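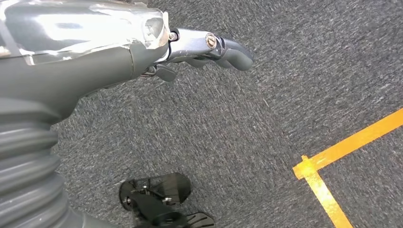 Hurnavier floor cell

The Hurnavier floor cell is a small robotic handling cell in Totville, used for picking up light parts from floor level and bringing them to a bench. It consists of one arm with a fingered hand, a carpeted working area marked with coloured tape, and a control cabinet which stands outside the marked area. The cell takes its name from the Hurnavier workshop, where it was first assembled. It was moved to its present room in December, and the procedures for its set-up and care were rewritten after the move.

Location and floor

The room in Totville was an office before, and its grey needle-punch carpet was kept. Concrete would be easier to clean, but the carpet is quiet and a part that is dropped on it does not roll far. Its disadvantage is the fibre. Short grey fibres come loose from the surface and collect in the finger joints and in the folds of the bellows cover, so both are cleaned more often than the original manual asks for.

Places on the floor are marked with yellow-orange floor tape. Where two strips meet at a corner, one is laid over the other and pressed down with a hand roller. The end of a strip may stand out a little past the corner. This is accepted as long as it is stuck flat. A lifted end is cut off with a knife, because the hand can catch it when it travels low. The tape is renewed when the edges become dirty, and the new strip is laid before the whole of the old one is taken away, so that the position of the corner is not lost.

The tape has no function for the control program. It is a mark for the people who place the parts, and a quick check for the operator that the arm and the floor still agree with each other.

Arm and covers

The forearm has a smooth matte grey housing. A grey corrugated bellows cover is fitted as well, with thick folds that open and close with the movement. The bellows is a wearing part. Cracks begin usually at the bottom of a fold, where they are difficult to see, and for this reason the cover is stretched by hand during inspection and looked at with a lamp from the side.

The upper band of the forearm housing is wrapped in shiny silver reflective tape. It was put on in Totville and does not belong to the delivered machine. The room has large windows toward the north, and in the summer months the sun came onto the arm for a good part of the afternoon. The wrapping ends before the wrist section. The wrist end of the housing is left bare on purpose, so that the joint with the bracket can be wiped and inspected. The tape creases easily and its edge is seldom straight, and the maintenance sheet does not ask for it to be made neat. It asks only that no loose piece hangs over the joint.

Wrist and hand

The hand is joined to the forearm by a polished metal bracket. Two screw heads can be reached on it without removing any cover: a small round one near the housing, and a larger slotted one with a brass tint on the top surface. The slotted screw needs a wide blade which fills the slot completely. A narrow blade slips and makes a burr, and the burr later cuts the cleaning cloth or the glove of the person who works there.

The fingers are dark grey, with a soft surface and several segments along the length. They are wiped with a cloth made damp with water. Solvents are not used, as they make the surface hard and after that the grip is lost on small parts. A segment which does not return freely is brushed dry first, and only when this has no effect is the finger taken off.

Under the bracket there is a small black angular tab. It is easily bent if the arm is lowered too far over the floor, and its shape is compared with the drawing at each inspection.

Set-up

Setting up is done with the arm at reduced speed and with one person at the stop button. The order used in Totville is as follows.

The floor is vacuumed and everything which does not belong to the task is carried out of the marked area.
The arm is brought above the floor by hand control, with the hand well clear of the carpet.
The bellows is checked for a fold which is trapped or turned inside.
The hand is moved toward the corner of the tape, and the position shown on the panel is compared with the last entry in the cell book.
The part or device to be handled is set down, and the approach is run once without gripping.
The approach is run again with gripping.

If the position at the corner differs from the last entry by more than 6 millimetres, the tape is examined before the arm. In most cases the tape was renewed and laid a little beside the old line. Only when the tape is found correct are the bracket screws checked, and after them the joints - changing the stored positions is the last step.

Carpet brings one more difficulty. It gives way under a heavy part and stays pressed for some time, and so the same part can stand slightly lower on the second day than on the first. The lowest point of the approach is therefore set with the part in its place and never from the bare floor.

Regular care

The cell is inspected every 15 working days. The fingers and the bellows are cleaned every 10 working hours of the arm, or sooner if fibre is visible in the joints. The bellows is replaced after 1400 hours, also when no crack has been found. Spare covers are held in the store at Lostelport, and delivery from there can take over a week, so one cover is always kept in the cabinet.

Repairs to the fingers are sent to Soriano, where the soft surface can be renewed. The bracket is not sent with them. It stays on the arm, with a cloth tied around the open end against dust, and the cell book is marked so that the arm is not started without the hand.

See also

Lostelport parts store
Soriano finger repair
Bellows cover
Floor marking

This page was last edited on 24 May 2019.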